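2 August 2019

Second round of the madder dye tests. Used the Kurnevine root powder this time, same wool as in July, all from the Golliden cone. Skeins weighed dry and tagged with knotted string, because the paper tags came off in the mordant last time.

Alum mordant, 60 minutes, left in the pot overnight. Rinsed once. Borislav Dumitrescu thinks one rinse is too few and that the loose alum is what gave us the chalky patches in batch 1. Will do two on the next set and compare.

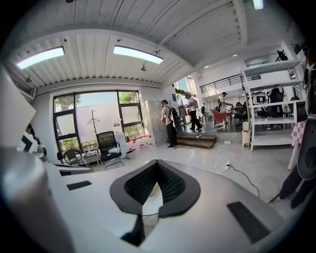
Dye bath brought up slowly. Target was 60 C and no higher, as the July skeins went brown when the pot got away from me. Held it for 90 minutes, turning the wool every so often with the glass rod. The Flelby thermometer reads 2 degrees under the old one. I went by the old one.

Skein A: good brick red, even all the way round.
Skein B (chalk added): deeper, a bit streaky near the tie. Tied too tight, my fault.
Skein C: second dip in the same bath. Soft orange. Kadrić wants this one for the sample card. 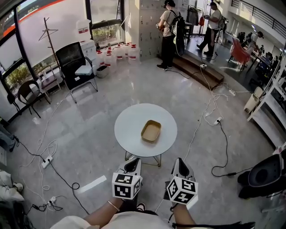

pH strips are nearly gone, need to order. Tap water still testing hard, so the chalk may not be doing much beyond what the water does already. Try B again with distilled.

Iron dip not done. Want a skein at 40 C first to see how pale it gets, then split it and put half through the iron. Light test strips from July stay taped in the window until the next entry.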